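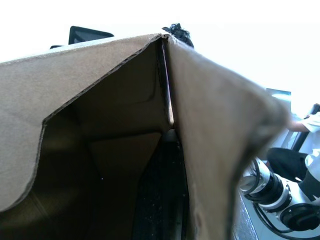
The open flaps of a brown cardboard box.

Futivier Trail Vest Review: A Whole Spring of Long Runs

I put off buying a running vest for years. I had a handheld bottle with a strap that had gone fuzzy at the edges, and before that a waist belt that rode up to my ribs on every downhill, and I told myself that people who wore vests were running much farther than I was. Then my spring training plan started asking for long runs on the ridge trail above Droltdale, where the only water is a spigot at the trailhead that gets turned off whenever there's a frost, and I finally gave in.

The Futivier is a mid-size vest, meant for a few hours out rather than an overnight race. It comes with two soft flasks that sit up front on the chest, a big stretchy pocket across the back, a zippered pocket for a phone, and a key clip that I have grown very fond of. I bought mine with my own money from Fledden, the running shop I've been going to since my first 10K, and had them ship it because I was too sore that week to drive over (first hill session of the year, enough said).

Fit first, as that's what everyone asks me about on group runs. I'm between a small and a medium in most tops, and I went with the medium. The side straps pull in quite a lot, so I'm glad I did, especially on cold mornings when I want a jacket under there. The two chest straps slide up and down on little rails, and it took me a few tries to find where I like them, which is one just under the collarbone and the other just below my sports bra band. Once I got that right I stopped fiddling. If you try one on in a store, please fill the flasks before you decide! An empty vest feels lovely on everybody.

The bounce is what I worried about most, and I'm happy to say there's very little of it. With both flasks full I can feel them for the first mile or so, a kind of gentle sloshing, and then I forget about them. They do go a bit floppy when they're half empty, and if you only drink from one side you'll end up lopsided, so I switch back and forth every time my watch beeps.

My longest outing in it was the Głowacki Ridge Run in May, which has 3,564 feet of climbing and a finish line next to a very good pie stand. I carried a light jacket, four gels, salt tabs, a folded-up trail map I never looked at, and my phone, and there was room left over for the gloves I peeled off at the first aid station. I could reach everything in front without stopping. The back pocket is another story. You can get into it from the side if your shoulders are looser than mine, but I had to slow to a walk and twist around like I was hunting for a seat belt.

It was a warm day by the end, and the mesh across the back did a decent job. I still came home soaked, but I didn't get that hot patch between the shoulder blades I used to get from my hiking pack. I had one small rub mark on the left side of my neck where the fabric edge sits, and a dab of anti-chafe balm has kept it from coming back.

Washing is easy enough. I rinse it in the sink with a little mild soap and hang it over the shower rail, and it's dry by the next morning. The flasks are fussier. The openings are narrow, a regular bottle brush won't fit, and the first few fills tasted strongly of plastic. I soaked mine overnight with baking soda and warm water, twice, and the taste is mostly gone now. I keep them in the freezer between runs, a habit I picked up from a trail forum, and I haven't seen any mold.

A few smaller grumbles while I'm at it. The phone pocket is snug, and if you have one of the very large phones with a thick case I don't think you'll be happy. The whistle is attached so firmly, and so high up, that I'd have to tuck my chin like a turtle to blow it. And the pale gray color I picked shows every smear of chocolate gel, so get the navy.

I paid 94 dollars, flasks included, which felt like a lot for something without any sleeves. After a spring of weekly use the stitching is all fine, the zipper still runs smoothly, and one of the elastic loops has stretched a little where I hang my hat. I'd buy it again at that price.

I'm giving it 4 stars out of 5. Fix the back pocket and widen the flask openings, and I'd hand over the last star gladly. If you mostly run an hour or less near home, stick with a handheld and save your money for shoes. For long days in the hills it has made me a better drinker (of water, I mean) and a much less cranky person in the last few miles, which my running group has been kind enough to point out.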